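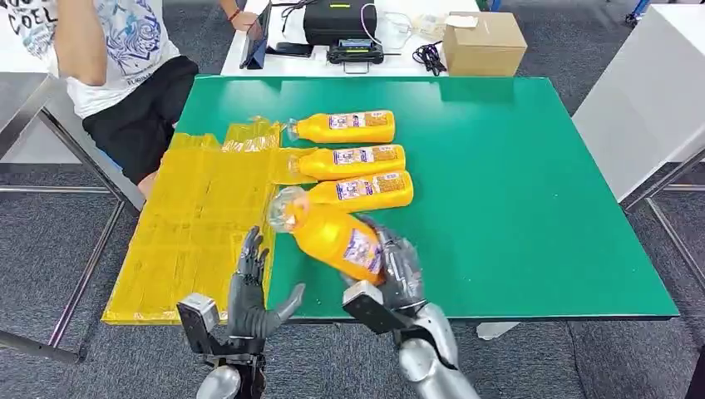
Bottle task at the green table. Right hand holding the nearest bottle, left hand open.

Tarndale workshop notebook
Entry: 04/02/2023
Written by: Styliani Liapis
Subject: grasp planner, right hand, bottles lying on their sides

Purpose of the session. To establish whether the revised grasp planner in Kurovum can be used with bottles laid in a row and touching, and to record the settings for colleagues who will continue in March. The previous entry dealt only with single upright bottles and should not be relied upon here.

Set-up. Four orange bottles, caps to the left. The yellow film was kept on the left part of the table. The planner treats the film as a soft obstacle: the fingers may pass over it, but no grasp may be proposed on it.

Perception. Segmentation of the orange bodies gave no difficulty. The clear necks and caps remain poor in the depth data, and the fitted cylinder is therefore short at the cap end. Vangelis Antoniadis has proposed that we fit the body only and add the neck from the stored model. This was adopted from the second block of trials onwards. Glare on the green top produced false points towards the back, which the plane filter removed once its margin was raised to 4 mm.

The crumpled part of the film by the caps was twice returned as a further bottle. A colour check has been added before the fit. It is a temporary measure and is marked as such in the code.

Planning. The old cost function preferred a grasp from directly above, and the fingertips then met the neighbouring bottle. The new one tilts the bottle out of the row before lifting. Of 42 attempts on the nearest bottle, 3 were stopped by the force limit and the remainder were completed. Planning time was roughly 900 ms per attempt – acceptable for the present, but too slow for the Allov demonstration.

Control. Finger closing speed was reduced for the last part of the stroke. The thumb still arrives early and turns the bottle slightly. I have left the gains unchanged until the Giannakopoulos logging tool has been repaired, as two of its channels are out of step.

Outstanding:
– repeat with the caps to the right
– left hand to hold the film down during the lift (planner support not yet written)
– V.A. to review the neck model and the colour check

Settings saved under the session name "row-tilt". Please do not overwrite them.

2 comments

V. Antoniadis: Reviewed the neck model. The stored length includes the cap twice. Corrected on the shared branch, and the first block should be run again.

S. Liapis: Noted, thank you. I shall repeat it before changing the caps.

Shared 3 times

This site uses cookies to keep you signed in. Accept | Settings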